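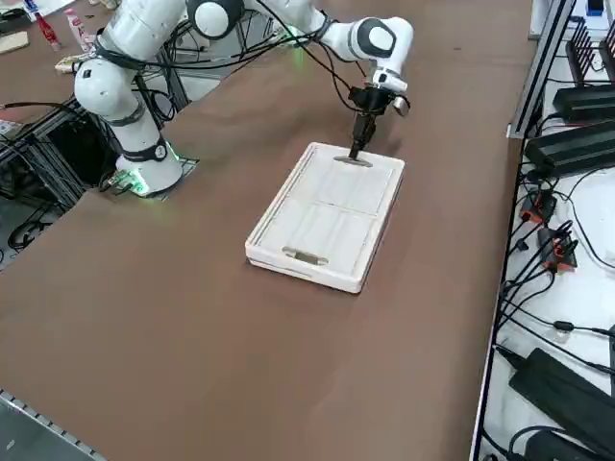 Tseng

18 Aug 2019

Pruvura Press will publish its second collection of short stories in translation next month. The book has 20 stories by writers from six countries, and each translator adds a short note on the choice.

The first volume, Letters from Flasisine, came out two years ago and sold 3,875 copies – a good result for a small publisher.
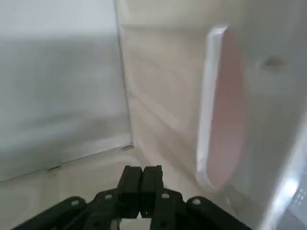
The new one keeps the same format, but the stories are longer and two of them were never printed before in any language. Orders are open at the Kinex bookshop.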